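Drukley Folding Board FB-7
Set-up Guide, Section 4: Laying out and folding long-sleeved shirts

Before you start this section, the board must be assembled and locked as explained in Section 3. If the board makes a click when you press on the middle hinge, the lock is not closed. Go back and close it.

4.1 What you need

Folding board FB-7, with both side wings attached
A flat table, larger than the shirt with its sleeves open
The paper collar strip (part no. 453), delivered in the bag with the screws
Clean, dry hands

Note: The collar strip is optional for T-shirts. For sweatshirts and ribbed necks we recommend to use it.

4.2 Laying out the shirt

1. Close all buttons and zippers. Empty the pockets.
2. Hold the shirt by the shoulders and shake it 2 times.
3. Put the shirt on the table with the front side up. The neck must point away from you.
4. Pull the hem gently toward you until the body is straight.
5. Open the sleeves to the sides. They do not need to be at the same angle, but they must not lie under the body.
6. Smooth the fabric with the flat hand, from the middle to the side seams.
7. Check the neckband. If it is turned inside, turn it out now. After folding you can not reach it.

Caution: Do not iron on the folding board. The surface becomes soft with heat and the wings will not close flat anymore.

4.3 Moving the shirt to the board

1. Slide the board under the shirt from the hem side. Stop when the top edge of the board is under the collar.
2. Look at the shirt from above. The neck should be in the middle of the board.
3. Let the sleeves hang over the wings.

If the shirt is wider than the board, this is normal. Sizes up to XXL can be folded. For larger sizes please use the Julter wide wings, sold separately.

4.4 Folding

1. Lay the collar strip under the neckband.
2. Turn the left wing to the middle and open it again.
3. Fold the left sleeve down, so it lies along the body.
4. Repeat with the right wing and the right sleeve.
5. Turn the lower part up. Wait one moment, then open it.
6. Take the shirt with both hands and put it on the pile.

Caution: Keep your fingers away from the hinge when a wing is closing. Children under 9 years may use the board only together with an adult.

4.5 Shirts made of several pieces 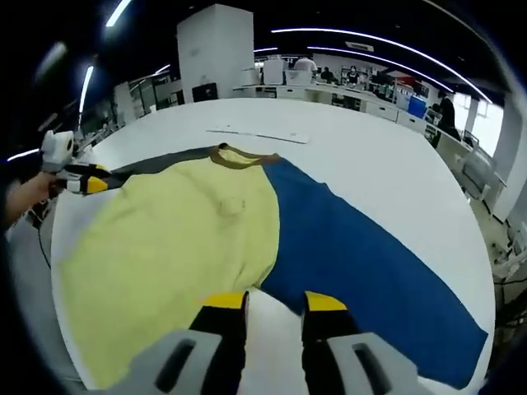
Color-block shirts need a little more attention in step 6 of 4.2. Different pieces can be cut in different directions of the fabric, and then one piece stretches more than the piece beside it. Smooth every piece alone first, and only after this go over the seams. With a pale yellow-green front between a blue sleeve and a dark gray sleeve, a small bunch of fabric like the one near the middle of the front is easy to find, but on dark pieces you should feel for it with the hand. Move the bunch toward the nearest side seam and not toward the neck. If you push it up, the ribbed neckband will make a wave.

Note: A round table is also suitable. Turn the shirt until both sleeves have enough place, also when one sleeve comes close to the edge of the table.

4.6 If the result is not good

The pile leans to one side: the neck was not in the middle of the board. Repeat 4.3.
A sleeve comes out at the bottom: the sleeve was folded down too late. Repeat 4.4 from step 2.
The collar strip stays on the table: it was laid too far from the neck. Put it closer.

Replacement collar strips can be ordered from Arellano, our spare parts partner. Please write the part number on your order. Cleaning of the board is explained in Section 5.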